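Nindthorpe Playgroup – room safety check, May
Checked by: Pramila Shukla, with Lachlan Gilchrist on the outside doors
Start 7:15, before families

1. Exits and hallway
Front door – OK. Back door sticks at the bottom, opens with a shove. Needs planing before summer. Lachlan has moved the strollers out of the hallway, again. Keep it clear pls.

2. Fire extinguishers
Kitchen one in date, pin in. Hallway one in date but the tag has come off. New tag asked for.

3. Small toys and bins
Look for splits, sharp rims, chewed bits. Anything that fits in the choke tube goes up to the over-threes shelf. 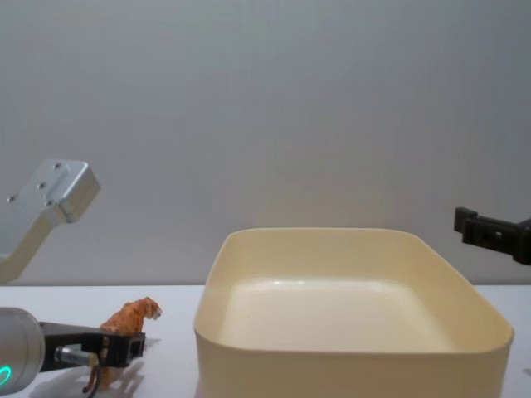
Tiger and cream bin, item 3.

Two farm animals tossed, legs bitten through. Puzzle knobs tight. Wash day is still Saturday, Aisyah Menon has the key to the sink room.

4. Hot water
Kids' sink ran too warm at first, valve turned down, rechecked at 7:40 and fine. Kitchen tap is for adults only, sign has faded to nothing. Reprint.

5. Outlets and cords
All covers on exept the one behind the book corner. Fixed while I was there. Blind cord by the window is hanging low – needs a cleat, 6 feet up or higher.
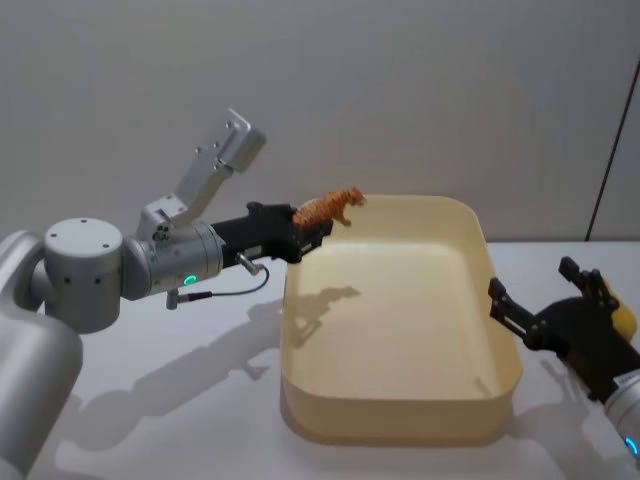
6. Shelves and furniture
Tall bookcase strapped, both straps tight. Low shelf wobbles, one foot missing. Folded card under it for now, not a fix. Leopoldo Solís to look at it.

7. First aid box
Band-aids low, gloves low, cold packs gone. Vasylyna Marchuk is ordering. Burn gel expired, binned it. Allergy list on the lid is last term's, swap it today. 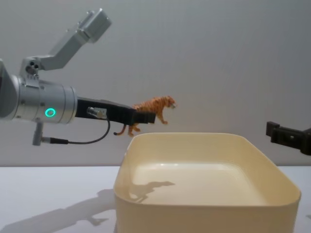 Also no accident forms left in the folder, so print around 70 and put half in the office. Thermometer works, spare battery taped to teh back.

8. Yard
Gate latch OK. Mulch thin under the slide, rake it back in. Wasps by the shed, keep kids on the grass side until it's been sprayed.

Still open: back door, low shelf, blind cord, mulch. Pramila to recheck.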